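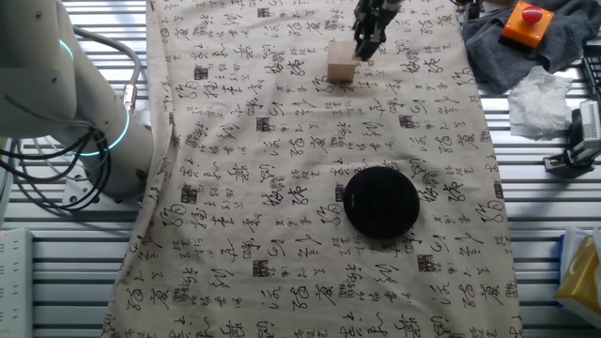

How do I get wrinkles out of a calligraphy print cloth?

Mine's beige with black characters and it won't lie flat on my slatted table. I'm scared the print will smear if I iron it!

Mariama Dogbe
Iron it inside out on low, with a thin towel in between. Try a corner first (I've had cheap prints stick to the iron, ugh).

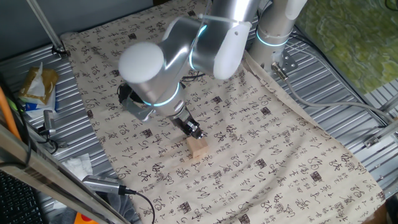

Can I just spray it with water and leave it?

Flastov
If it's cotton, sure. Mist it Friday night, smooth it by hand, and give it until morning.

Erkivness
just buy a new one lol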